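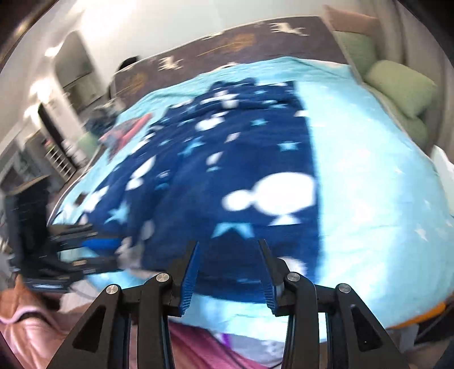
"蓝色助眠"这句话,本讲要花整整一次课来拆。它流传极广,从家居杂志到短视频再到床品详情页,说法大同小异:蓝色使人平静,平静使人入睡,所以卧室应当是蓝的。先不管后半句,光是"蓝色"两个字就站不稳。一条浅水蓝的床单,铺上一块藏青的毛绒毯,日常说话里都叫蓝,导购也都归在"蓝色系"里,可两者的明度差得极远。再加上床单受光强的地方几乎发白,毯子上又印着白色图案和浅蓝的星星,请问这张床算哪一种蓝?如果一项研究只写"蓝色组",读者有权追问到底是哪一块布、在什么光下、占视野多大面积。多数材料答不上来。

环境心理学导论 第二单元讲义
颜色、情绪与睡眠:一种流行说法的证据检查
2026年5月20日修订。上一版关于色温的一节有错,已重写,手里有旧讲义的同学请作废。

一、我们在检查什么

"蓝色助眠"看上去是一个命题,拆开以后是一串命题。课堂上我习惯把它写成链条:

物体有某种颜色,人看见了这种颜色,看见之后情绪或唤醒水平发生变化,变化持续到上床以后,这种变化影响入睡时间或睡眠质量,影响大到值得为它换一套床品或重刷一面墙。

链条上每一环都可以单独成立或单独失败。流行文章的常见做法是拿出支持其中某一环的材料,然后默认其余各环自动通过。例如引一项让受试者在屏幕上给色块打"平静"分数的实验,下一句就谈卧室墙面。打分的人坐在实验室里,白天,清醒,盯着一个发光的方块。从那里走到半夜的卧室,中间隔着好几步,每一步都要有人去做研究,而引用者通常没有给出任何一步。

请同学们养成一个习惯:读到"研究表明颜色影响睡眠"时,先问它测的是链条上的哪一环。测偏好的归偏好,测情绪自评的归自评,测睡眠的才算测睡眠。把它们混在一起,是这个领域最省力也最常见的毛病。

二、颜色怎么写才算写清楚

颜色至少要用色相、明度、饱和度来描述。色相是口语里说的红黄蓝绿,明度是深浅,饱和度是鲜艳程度。不少关于颜色和情绪的早期实验只控制了色相的名字,另外两个维度放任自流:红色用的是鲜红,蓝色用的是粉蓝,比出来的差异究竟来自色相还是饱和度,从数据里分不出来。后来控制得较细的研究往往发现,饱和度和明度对唤醒评分的影响相当可观,有时比色相还明显。这对"蓝色助眠"很不利,因为它暗示一块低饱和的灰粉色可能和灰蓝色一样"平静"。

还有几件事经常被略过。

照明。同一块布在偏暖和偏冷的灯下,进入眼睛的光谱不同。视觉系统会做一部分补偿,我们称为颜色恒常性,但补偿并不完全。只报告涂料色号而不报告光源的研究,等于只报告了一半。

周围色。浅色旁边的深色显得更深,反过来也一样。单独呈现的色卡和摆在房间里的同一种颜色,看起来未必相同。

面积。小样上温和的颜色刷满四面墙以后常常让人吃惊,装修过房子的人都有体会。实验室色块的结果能否放大到房间尺度,需要另外验证。

图案。纯色是实验者的理想,家里的东西大多有花纹。有花纹就有对比,有对比就有注意力的问题。我没有见过哪份助眠配色指南认真处理过图案,它们一般只给一列纯色方格。

材质。绒面和光面反光方式不同,同一染料也会看出不同颜色。更麻烦的是,换材质的同时触感和保温也变了,下文会再遇到这个问题。

三、最尴尬的一环:关灯以后

人眼在很暗的环境里主要靠视杆细胞工作,视杆细胞只有一种感光色素,单靠它分辨不了色相。换句话说,灯关了,窗帘拉好,墙是蓝是黄基本看不出来,能看出的只是深浅。眼睛一闭,连深浅也谈不上。

于是"蓝色助眠"的支持者必须退一步,说颜色的作用发生在关灯之前,效果延续到关灯之后。这个说法不荒唐,但它是一个新命题,需要新证据:延续多久?在床上看书半小时、刷手机半小时之后还剩多少?每天看同一面墙,看了一年,还有没有?人对稳定的环境刺激会习惯化,搬进新房第一周的感受和住了几年以后的感受不是一回事。现有材料绝大多数测的是短时间接触,拿它去支持一面要用许多年的墙,跨度太大。

考试中常有同学在此处写"因此颜色对睡眠没有影响"。请不要这样写。我们手里的东西只够说:提出者没有补上该补的证据。没有证据支持,和有证据表明无效,分值不同,在答卷上也请分开。

四、别和光混为一谈

上一版讲义出错就在此处,请仔细看。

视网膜上有一类自身能感光的神经节细胞,含视黑素,对短波长的光(口语里的蓝光)比较敏感,参与调节昼夜节律和褪黑素分泌。晚间受到较强的富含短波成分的光照,可以抑制褪黑素,这方面的实验室证据比较扎实。至于普通手机屏幕在日常使用中造成的影响有多大,争议还很多,不少研究得到的入睡延迟并不大,而且难以和屏幕内容本身分开。

值得注意的是方向。如果有人真的想从生理机制出发,"蓝"在晚上应当是坏消息。可是同一个网页可以上半截劝你远离蓝光,下半截劝你把卧室刷蓝,中间毫无过渡。编者大概也没有察觉矛盾,因为两段抄自不同的地方。

严格说来两者也不直接冲突。墙面和床品自己不发光,只反射灯光。蓝墙会吸收一部分长波、反射较多短波,使房间里的光略微偏冷,但在昏暗的床头灯下,总光量很低,这点偏移是否有生理意义很可怀疑。墙漆的深浅反而更影响房间整体有多亮。旧讲义写成"蓝色墙面会抑制褪黑素",是我把光源的结论搬到了表面色上,犯的正是本讲批评的错误。

名词对照,考前请确认能讲清区别:
光源色:灯或屏幕发出的光的颜色。
表面色:物体反射光之后看上去的颜色。
色温:描述近似白光的光源偏暖或偏冷的指标,不能用来描述一件床单。
照度:落到某个面上的光有多少,和颜色无关,但常常比颜色重要。

五、案例甲:Ganevness 的床品试验

床品商 Ganevness 的宣传册称,使用其"深海"系列后,用户"睡眠质量显著提升"。册子末尾有一段小字说明方法:59名参与者,原有睡眠困扰,领取一套蓝色床品,使用2周,前后各填一次自评量表,后测得分高于前测。

课堂讨论时请逐条找问题。下面是我认为必须找到的。

没有对照组。所有人都拿到蓝色床品,无从知道换一套米色的会怎样。换成全新的床品本身就可能让人高兴,洗晒干净的布料谁睡着都舒服一点。

向均值回归。招募的是睡得差的人,人在状态最差时最愿意报名。睡眠本来就有起伏,过一阵多半会好一些,什么也不做也会。只看前后差,起伏会全部算到产品头上。

期望效应。参与者知道自己在试什么,也知道商家希望听到什么,而且免费得了一套东西。自评量表对这类影响几乎不设防。

混淆变量。新床品除了颜色,面料、厚度、洗涤状态都变了。天气热的时候换成薄床单,睡得好一点完全可以用散热解释。要检验颜色,就得让面料相同、只变染色,这在工厂里并不难办到,册子里却没有提。

"显著"的含义。宣传册没有写效应大小,也没有写检验方法。即使统计上显著,一个量表上的零点几分对睡觉的人意味着什么,仍然需要解释。

流失。册子没有说最终有多少人交了后测。中途不满意的人往往不再填表,留下来的自然好看。

有同学会说,毕竟是广告,何必较真。我的理由很简单:这段小字后来被人转述成"一项研究发现",再被第三手文章转述成"科学证实",到了那时候广告的出身已经看不见了。追一条说法追到源头,常常就追到这样一段小字。

六、案例乙:Skurkell 的问卷

家居平台 Skurkell 做过一次网上调查,收回109份问卷,题目包括"您卧室的主色调"和"您平均每晚睡几小时"。结论是蓝色卧室的主人睡得最长,文章配的标题是《刷蓝吧,你会多睡》。

横断面相关不能回答因果问题,这句话同学们背得很熟,用的时候却容易忘。请试着替这个相关找别的解释。卧室颜色由谁来定?有余力布置卧室的人,和租住现成房间、墙面一律刷白的人,在收入、工作时间、通勤、邻居噪声上可能都不同。喜欢把卧室当回事的人,也许本来就把睡觉当回事,床垫买得好,窗帘装得厚。年龄也可能同时影响审美和睡眠。

再看数字本身。把百来份问卷按颜色分成好几类,每类剩下的人不多,平均数被一两个特别能睡的人拉动是常事。类别越多,碰巧有一类排在最前面就越不奇怪,总得有一种颜色是第一名。假如第一名是橘色,文章多半照样写得出来,标题改成《暖色让你安心》便是。一个无论结果如何都能讲圆的故事,结果对它没有检验作用。

另外,自报睡眠时长与仪器测量之间有偏差,多数人报的是上床到起床的时间,未扣除躺着没睡着的部分。"主色调"也含糊,墙、窗帘、被子颜色不一时,答题人凭印象挑一个。两个含糊的变量求出一个相关,然后画成精致的柱形图,这种图我建议一律先看纵轴从哪里开始。

七、案例丙:Kiss 手环与 Fisau 夜灯

有一类论证看起来更硬,因为带仪器。Fisau 是一款可以变色的夜灯,其说明页引用了用户佩戴 Kiss 手环得到的数据,称蓝色模式下"深睡比例"较高。

手环主要依据动作和心率推算睡眠。它判断人是睡是醒,尤其是判断安静躺着却没睡着的情形,容易高估睡眠;至于划分深睡浅睡,和实验室里的多导睡眠监测相比,误差更大。厂家各有算法,一般不公开,更新固件以后同一个人的"深睡"可能换一副样子。用它看自己的作息规律,勉强可以;用它比较灯光颜色之间的细小差别,尺子的刻度比要量的东西还粗。

分组也值得问。用户自己选模式,选蓝色的夜晚和选别的颜色的夜晚,可能在心情、几点上床、有没有喝酒上都不一样。要做得像样,应当由程序随机指定当晚颜色,同时把亮度调到一致。说明页没有提亮度。彩色灯各个颜色的最大输出常常不同,如果蓝色模式恰好最暗,那么测到的便是暗的好处,和蓝不蓝没有关系。

还有一点给选修统计的同学:说明页列了入睡时间、醒来次数、深睡比例、晨间评分等许多指标,只有一项加粗。指标测得多,挑一项好看的并不难。请问其余各项去了哪里。

八、什么样的证据能让我改口

只会挑错的怀疑没有多大价值,所以把标准写在前面,免得日后耍赖。

我希望看到的试验大致如此:事先登记主要指标和分析方法;同一种面料、同样厚度,只改变染色,并用仪器测定颜色后如实报告;照明统一,写明照度和光源;参与者随机分组,或者每人按随机次序轮流使用各种颜色,中间留出间隔;参与者不知道研究假设,可以告诉他们在测试面料;睡眠用可靠的客观方法测,同时收自评;持续时间长到足以看见习惯化;全部结果公布,包括没有差异的那些。

有人会反对说代价太高,谁肯出钱。这确实是难处。但证据难得,不会使薄弱的证据变强。没有人付钱做的研究,结论就是暂时不知道。"不知道"三个字在家居版面上不好卖,在作业里可以拿满分。

顺带谈谈钱。换一套所谓助眠色的床品,一般要花400元左右。对睡不好的人来说,同样的钱用在遮光、降噪或者把房间弄凉快一点上,背后的理由要结实些,虽然那些领域也有夸大的广告,下一单元会轮到它们。长期失眠影响白天生活的,应当去看医生,别在色卡上耽误时间。

至于喜欢蓝色,请尽管用。喜欢一种颜色不需要科学批准,我反对的是把喜好包装成疗效再卖回给本人。

九、阅读与作业

阅读任选一篇讨论颜色与情绪的实证论文,须为原始论文,综述和新闻稿不算。读的时候在页边标出它测的是第一节链条上的哪一环。

作业一:找一条网上关于"助眠颜色"的说法,向上追它的出处,逐级记录每一次转述改了什么词。追不到源头的,写清楚断在哪里,同样给分。

作业二:为 Ganevness 重新设计试验。篇幅一页,必须说明对照条件是什么、怎样防止参与者猜出目的。只写"加一个对照组"的不给分,要写出对照组的人领到什么。

作业三(选做):Skurkell 若要保留问卷这种形式,哪几道题应当补上?补上以后能排除哪些解释,仍然排除不了哪些?

作业在6月内交齐,纸质或电子均可。引用本讲义请注明是修订版,旧版第四节的结论请勿再引。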